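# Como ler a história de uma canoa antiga: guia para quem começa a pesquisar

Escrevo este guia depois de muitas perguntas que recebi no nosso clube de remo em Prurkside. As pessoas encontram uma canoa num celeiro, num leilão ou na garagem do avô, e querem saber de onde ela vem. Eu não sou historiadora de profissão e o português não é a minha primeira língua, por isso peço paciência com algumas frases. Mas já fiz este trabalho com várias embarcações de lona e de madeira, e o método é sempre parecido.

## Antes de começar

Você precisa de um caderno (eu prefiro papel, porque na margem do rio o telefone fica sem bateria), uma fita métrica flexível, uma lanterna pequena, um pincel macio e lápis. Não leve lixa nem solvente. Muita gente limpa a canoa primeiro e pesquisa depois, e com isso perde justamente aquilo que queria encontrar.

Reserve uma tarde inteira. Se a canoa está pendurada no teto, peça ajuda a outra pessoa para a descer e apoie-a em dois cavaletes com um cobertor velho por cima.

## Passo 1: tomar as medidas

Meça o comprimento total, da ponta da proa até à ponta da popa, em linha reta. Depois meça a boca, isto é, a largura máxima, e anote se a tomou por dentro ou por fora das bordas. Meça também a profundidade no centro e a distância entre as cavernas.

A distância entre as cavernas é mais importante do que parece. Os construtores trabalhavam com moldes, e o molde quase não mudava durante a vida de uma oficina. O comprimento podia variar conforme o pedido do cliente, mas o espaço entre as peças ficava igual. Na minha região, as canoas da oficina Junora reconhecem-se assim, mesmo quando a placa já caiu.

Escreva cada medida duas vezes, em momentos diferentes. Se os dois números não concordam, meça uma terceira vez.

## Passo 2: procurar números e marcas

Os lugares onde eu procuro, nesta ordem:

1. na parte interior da proa, junto à roda de proa;
2. na popa, no mesmo sítio;
3. por baixo dos bancos;
4. nas pequenas cobertas de proa e popa, do lado que não se vê;
5. nas bordas, perto dos parafusos.

Use a lanterna de lado, quase encostada à madeira, para a luz passar rasante. Um número que foi batido com punção e depois coberto com verniz aparece pela sombra. Se houver pó, tire com o pincel e não com um pano molhado.

Quando encontra alguma coisa, copie exatamente como está, com os espaços e os traços. Um zero pode ser uma letra. Eu coloco papel fino por cima e passo o lápis deitado, como as crianças fazem com moedas. Este decalque vale mais do que a minha opinião sobre o que está escrito.

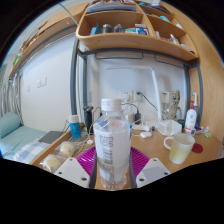

Depois do decalque, anote no próprio papel a posição da marca e de que lado da canoa estava. Eu esqueci isto na minha primeira pesquisa e fiquei com 6 papéis sem saber qual era da proa e qual era da popa.

## Passo 3: comparar com os registos

Os registos das oficinas são incompletos. Houve incêndios, mudanças de dono, e muitos livros foram simplesmente para o lixo. Da oficina Junora sobreviveu um livro de encomendas com números de série até 4.000, mas faltam páginas no meio. Da oficina Ekden temos só catálogos, e um catálogo mostra o que se queria vender, o que nem sempre coincide com o que saiu pela porta.

Quando compara, faça uma tabela simples:

| O que observei | O que diz o registo | Concorda? |
|---|---|---|
| Comprimento | | |
| Boca | | |
| Distância das cavernas | | |
| Número de série | | |
| Tipo de banco | | |

Preencha a primeira coluna antes de abrir o catálogo. Se fizer ao contrário, os olhos começam a ver o que o catálogo promete. Eu já cometi este erro com uma canoa que queria muito que fosse uma Ekden, e que no fim era uma cópia feita por um carpinteiro local.

Os bancos e as bordas são as peças que mais se trocam. Uma diferença aí não prova nada. Uma diferença na forma das cavernas já é mais séria.

## Passo 4: falar com as pessoas

Muita coisa sobre canoas nunca foi escrita. Pergunte à família que vendeu a embarcação, aos vizinhos, ao clube mais próximo. Prepare perguntas abertas, como "onde é que ela ficava no inverno?", e deixe a pessoa contar ao seu ritmo. Datas ditas de memória costumam ter erro de alguns anos, mas um casamento, uma cheia ou o nascimento de um filho ajudam a fixar.

Maricel Ambrosio, que organiza o arquivo de fotografias do clube Zepeda, aconselhou-me a levar sempre fotografias antigas para a conversa. Ela tem razão. Diante de uma imagem do cais, uma senhora lembrou-se do nome de um construtor que eu procurava desde outubro.

Pergunte se pode citar o nome de quem contou. Algumas pessoas preferem que não.

## Passo 5: escrever o resultado

Uma página chega. Separe claramente três coisas: o que mediu, o que leu num registo e o que supõe. Uso a palavra "provável" quando tenho duas fontes que concordam e "possível" quando tenho só uma. Esta regra aprendi com Heidrun Hämmerli, que publicou durante anos um boletim sobre barcos dobráveis com uma tiragem de 500 exemplares, e que devolvia os meus textos com muitas marcas a vermelho.

Junte cópias dos decalques e guarde o original em papel sem ácido, longe da humidade. Deixe uma cópia com o clube e outra com a canoa, num envelope. Se um dia ela mudar de dono, a história vai junto.

## Se não encontrar nada

Acontece com frequência. Mesmo assim, guarde as medidas. Uma canoa sem nome que eu medi há bastante tempo só foi identificada quando apareceu outra igual, com a placa ainda no lugar.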